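Cutting mat

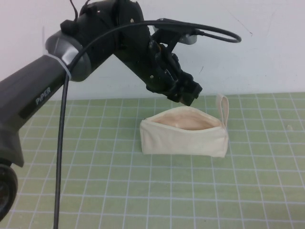
A cutting mat is a flat sheet laid on a work surface to protect it from blades and to give the blade a slightly yielding backing. Mats of this kind are used in sewing, bookbinding, model making, leather work and general paper craft. Most are printed with a grid of straight lines, usually in white or yellow on a green, gray or blue ground.

Construction

The common type is called self-healing. It is pressed from layers of vinyl, often with a harder core between two softer faces. A blade parts the soft face without removing material from it, and the cut closes when the blade has passed. The term is relative – a deep or repeated cut in one place leaves a permanent groove, and the mat must in time be turned over or replaced.

Hard mats are made of polypropylene or a similar plastic. They are thinner and cheaper, but keep every cut. Glass mats do not mark, though they dull a knife quickly and are unsuitable for rotary cutters.

Grid

Grids are ruled in centimeters or inches, and some mats carry one system on each face. Angled lines at 45 and 60 degrees are added on mats sold for quilting. The printed grid is a guide for squaring up cloth or paper. It is not a measuring standard, and a steel rule should be used where accuracy matters. In September 2000 the pattern cutter Iona Urquhart compared the rulings of 53 used mats and found the largest errors near the borders, where the sheets had been trimmed or had stretched.

Sizes

Craft mats generally follow the paper sizes A5 to A1. Larger sheets are sold for tables. The Jaltberg bench mat is 136 cm long, and the Skonmont roll is cut to order by the supplier.

Use and care

The knife is held upright and drawn in several light passes. Heavy pressure shortens the life of both mat and blade. Light-colored mats show dark thread and fine trimmings clearly, while dark mats are preferred for white paper.

Mats are stored flat, away from direct sun, radiators and parked cars. Heat causes warping, which is seldom fully reversible. Hot irons, mugs and glue guns should be kept off the surface. Lint caught in the cuts is lifted with a soft brush or a white eraser, and the face is then washed in cool water with a little dish soap. Solvents may remove the printing.

See also

Rotary cutter
Steel rule
Utility knife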